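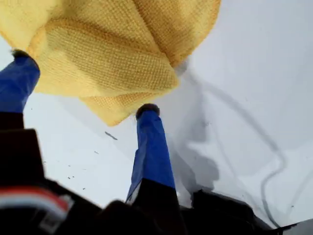
Yellow waffle cloth, laundry room check

Zirndale guest house, linen and cloth check
September 7, 2020. Checked by Szu-yu Chang.

Yellow cloths kept out of the white wash: OK
Lint screen cleared: OK
Cloths folded before shelving: No. 2 left in the basket, folded at end of check.
Cleaning sprays on high shelf, caps on: OK
Floor dry by washer: No. Drip at the hose, wiped up. Needs a new washer ring.
Dryer vent clear outside: Not checked, gate locked. Do at next visit.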